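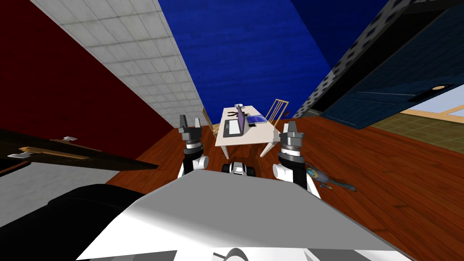
Manon MacDonald wrote in after the August post to ask why I set both grippers from the arm base when the head camera is what the policy ends up using. Fair point, and I have changed the procedure.

The old way: home both arms, open both grippers, read the joint values, copy them into the Oltum config. It passed every check and the right arm still came up short on reaches to the table in the sim. The offset was 6 mm at the fingertips. I had mirrored the left arm's mount frame and left the sign on the yaw term alone.

Current order of work:

Load the room with the arms raised, fingers up, grippers open and empty.
Step the sim 80 ticks before reading anything. At 30 the joints are still settling.
Read the fingertip poses in the head frame, left first.
Compare them with the mirror of each other. Anything over 1 mm goes back to the mount file.
Save, reload, read again.

The reload matters in Mogensen. Build 737 keeps the old collision mesh in cache and the gripper closes on a shape that has been replaced. Deleting the cache folder by hand clears it.

I have not touched the finger friction values. Those came over from Fladex and I want a week of runs on the new mounts first.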